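# Zweiarm-Setup: Kollisionsprüfung verwirft fast jeden Greifplan

**Unterforum:** Bewegungsplanung und Steuerung
**Status:** offen

---

**kabelsalat_77** schrieb:

Guten Tag zusammen,

ich arbeite seit Mai an der Planung für zwei Arme und habe ein Problem, bei dem ich allein nicht mehr weiterkomme. Deutsch ist nicht meine Muttersprache, bitte fragt nach, wenn etwas unklar ist.

Wir benutzen Gritari als Planer und Brurklow für die Belegungskarte. Die Aufgabe heißt bei uns „Aufräumen, Stufe 2“: Gegenstände vom kleinen Tisch oder von einem Stuhl nehmen und in einen Behälter legen. Im leeren Testraum hat das gut funktioniert. In dem Zimmer, in dem wir jetzt testen, werden von 1.442 geplanten Bewegungen mehr als 400 schon vor der Ausführung verworfen. Als Grund steht im Log immer „self_collision“ oder „unknown_occupancy“, und ich kann die beiden Fälle nicht sauber trennen.

Die Ansicht der Kopfkamera in der Ausgangsstellung, aus der fast alle diese Pläne beginnen:

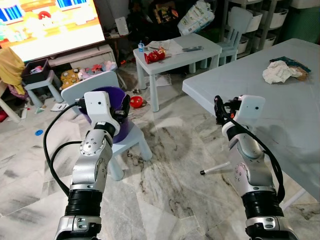
## Antworten

**quaternion_und_kaffee** schrieb:

Schau dir mal die Kabel an. Beim linken Arm stehen sie in Schlaufen nach außen ab, beim rechten laufen sie quer über den Arm. Sind die in deinem Robotermodell enthalten? Wenn nicht, filtert der Selbstfilter sie nicht aus der Punktwolke, und Brurklow trägt sie als Hindernis direkt am Greifer ein. Dann beginnt jeder Plan bereits in Kollision.

---

**kabelsalat_77** schrieb:

Danke, das ist ein sehr guter Hinweis. Im Modell sind nur die Metallsegmente, die Manschetten und die Greifergehäuse. Die Kabel habe ich weggelassen, weil sie sich bei jeder Bewegung anders legen. Ich habe nicht daran gedacht, dass die Kamera sie trotzdem sieht.

---

**nullraum** schrieb:

Ich glaube nicht, dass es nur die Kabel sind. Die Fehler mit „unknown_occupancy“ erklärt das nicht. Die Arme verdecken in dieser Stellung ziemlich viel: Hinter dem linken Gehäuse steht der Stuhl mit dem Eimer, hinter dem rechten liegt ein Teil vom großen Tisch. Alles, was verdeckt ist, bleibt in der Karte unbekannt, und Gritari behandelt unbekannt in der Grundeinstellung wie belegt.

Mein Vorschlag: vor dem ersten Plan beide Arme nach außen fahren, einmal Karte aufbauen, dann zurück.

---

**quaternion_und_kaffee** schrieb:

@nullraum Das kostet jedes Mal Zeit, und die Karte ist danach auch bald wieder alt. Ich würde lieber den Puffer um die Unterarme vergrößern und „unbekannt“ in der Nähe der Greifer als frei zulassen. 10 cm reichen meistens.

---

**nullraum** schrieb:

Da bin ich klar dagegen. „Unbekannt gleich frei“ neben einem Tisch mit Rohrbeinen darunter, das macht man einmal und dann tauscht man den Greifer. Der Puffer im Selbstfilter ist in Ordnung, die Freigabe nicht. Das sind zwei verschiedene Einstellungen, bitte nicht vermischen.

---

**tf_baum** schrieb:

Noch zwei Punkte. Der Boden sieht glänzend aus. Mit unserer Tiefenkamera gibt so ein Boden Löcher oder Punkte unterhalb der Bodenebene. Prüfe, ob ein Teil der unbekannten Zellen einfach Boden ist.

Und der Fernseher ist an. Für die Planung ist er egal, aber wenn ihr den Objektdetektor aus Tiwari benutzt: unserer hat in bunten Zeichentrickbildern regelmäßig Spielzeug gefunden. Maske drüber oder Treffer ohne gültige Tiefe verwerfen.

---

**kabelsalat_77** schrieb:

Vielen Dank an alle. Ich habe gestern Abend nacheinander getestet, immer mit denselben aufgezeichneten Daten:

1. Selbstfilter mit größerem Puffer um Unterarm und Gehäuse: „self_collision“ kommt kaum noch vor.
2. Bodenebene schätzen und Zellen darunter löschen: kleine Verbesserung.
3. Arme nach außen fahren und Karte neu aufbauen: noch nicht getestet, dafür brauche ich den echten Roboter.

Die Freigabe der unbekannten Zellen habe ich nicht aktiviert. Ich verstehe das Argument mit der Zeit, aber das Risiko ist mir zu groß.

Eine Frage bleibt: Der größere Puffer löscht auch Punkte von Objekten, die zwischen den Fingern liegen. Wie löst ihr das?

---

**tf_baum** schrieb:

Puffer pro Segment setzen. Um die Finger klein lassen, um Unterarm und Gehäuse groß. In Cirnach gibt es dafür eine Tabelle, die man auch ohne den Rest des Pakets laden kann.

---

**quaternion_und_kaffee** schrieb:

Ich bleibe bei meiner Meinung, wir fahren mit der Freigabe seit langem ohne Schaden, allerdings auch sehr langsam. Poste bitte die Zahlen, wenn du Punkt 3 getestet hast.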